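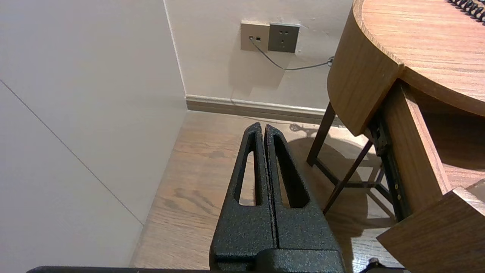
Home Products Open days Support Contact

Search the site Enter keyword or part number Go

Grallau room-service arm: open day notes

We opened the Sendcombe rooms on Thursday, May 20, 2021 and let people come and watch the Grallau at work in a furnished corner, with a proper round side table, a corded telephone and all the awkward bits a real room has. What a good day it was! We had 39 visitors in small groups, and most of them stayed well past their slot.

The Grallau is an arm with a two-finger gripper, meant for light jobs in guest rooms and flats. The fingers are slim and cut through in the middle to save weight, and they close to a narrow gap, handy near skirting boards and cables. Wellington Quintana ran the morning demonstrations and took questions as he went (there were a lot of questions). 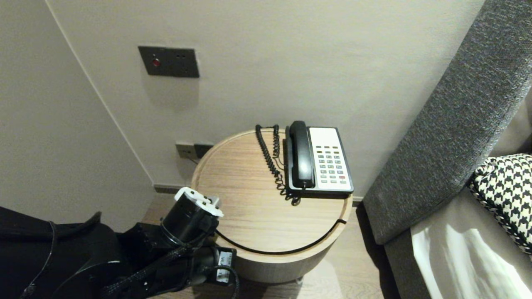 Round furniture is harder than it looks. A square desk gives the arm a nice straight edge to work from, but a curved top with a raised rim keeps changing as you move along it, and then there's the coiled cord — springy, tangled, never in the same shape twice. We love that sort of problem. Each group saw 3 runs, with the arm sent in from a slightly different angle each time, and Simone Barros talked through the route before it set off.

People wanted to know about grip settings, so we've put those on the support page. The arm comes with 2 sets of fingers, and swapping them takes one hex key. Delivery is 18 working days from order, and Flakamex handles spares and repairs.

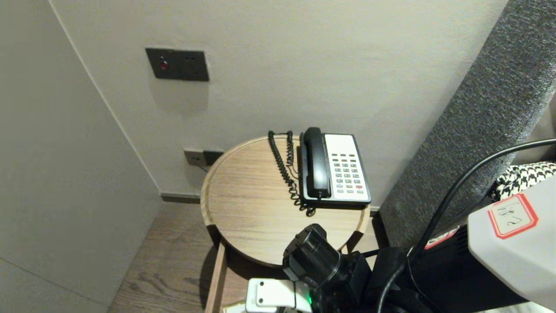
Lucienne Leclerc: I came with the afternoon group and could have watched for another hour. Could you show it with a lighter phone next time? I'd like to see how it copes when the base wants to slide.

Good idea, and we'd like to see that too — it's on the list for the September open day. Booking is by email to the Sendcombe office.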